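About us
Print | E-mail
Reading time: 2 min

Hi, I'm Kendra Lavoie, and I run Luvus, a little mending and alterations shop. I started out taking up trousers for neighbours, and now we get through 200 repairs a month - zips, hems, moth holes, the lot!

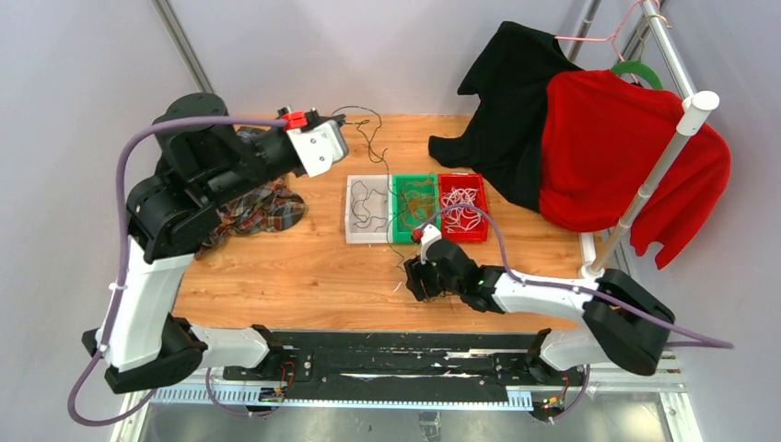 Plaid cloth on the tabletop.

Kekeli Darko joined me in May and does all the knitwear (I'm hopeless with wool). We charge by the job and we'll always tell you the price first. If your coat needs a new lining, bring it in early, as those take us a good fortnight. Curtains we send on to our friends at Pinto, who have the big machines for them.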